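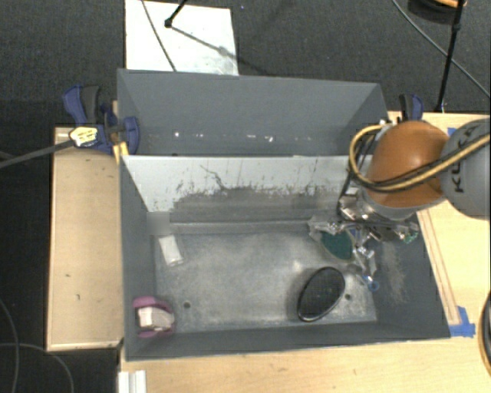
I finally made it over to the Galliro open day in July, and I stayed way longer than I meant to. Most of the crowd (me included!) ended up at the picking station, where a KUKA arm goes after odds and ends in a big gray bin with clamps on it, set among the tables.

Deolinda Salgado ran the demo and took questions the whole time. Her group has been at this for 19 months, she told us, and crumpled clear plastic is still the stuff that gives them the most grief - the shine confuses everything. Somebody's kid asked if it ever gets tired. She said no, but she does.

I got to chat with Chun-yin Tsai too, who works on the software side, a package they call Trimgate. He says it can handle up to 13 picks a minute on a good day, and he was pretty frank about the bad ones.

The next open day is planned for the fall. Doors open at 9 a.m., kids are welcome, and parking is behind the building. Get there early if you want a spot near the front!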